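Hanan Nasrallah had the kettle on before I got my coat off, and it was a good while before we talked about the shop at all. She wanted to know how the road from Naltton was (icy), and whether I'd eaten (I had, and it made no difference). The shop is Bataineh, the little grocery on the hill in Masberg, and she has looked after its drinks shelves for longer than most of her customers have lived on the street.

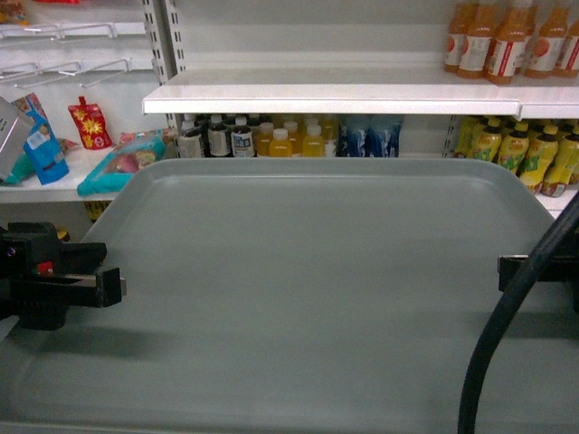
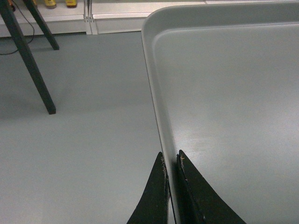 "People think you just put the bottle where there's a space," she told me. "And you can! But then you spend the whole next morning putting it right." Her way is to take a big tray to the shelf, clear one kind of drink onto it, wipe down, and set everything back with the oldest bottles in front. She learned it from Ghassan Khasawneh, who ran the place before his son Fadi did, and who would walk along behind her turning labels with one finger.

"He never said a word about it," she said. "He just turned them. After a month of that I was turning them myself, and I still do it at my sister's house, in her own kitchen, and she hates it."

I asked what sells, and got a long and happy answer. Orange juice goes all year round and fastest on Saturday mornings. Water is for the bus drivers. The sweeter things go after school, and there was one week in December when she sold 60 bottles of apple juice to a single family with a wedding coming, and had to carry them out to the car with Fadi in three trips because the cart had a bad wheel.

Fadi came through while we were talking and was made to sit down. He does the ordering on paper, in a ledger his father started, and he turned back a page to show me that they had sold 2,861 bottles the winter before last and 3,189 last winter. "She'll tell you it's the shelves," he said. Hanan told me it was the shelves.

What she'd like next is a lower shelf for the children's drinks, so that small people can reach their own and stop climbing. Fadi thinks it would get in the way of the door. They went back and forth on this for some time - very kindly, and with a tape measure - and when I left with a bag of oranges I hadn't paid for, he was holding one end of it and she was reading out the other.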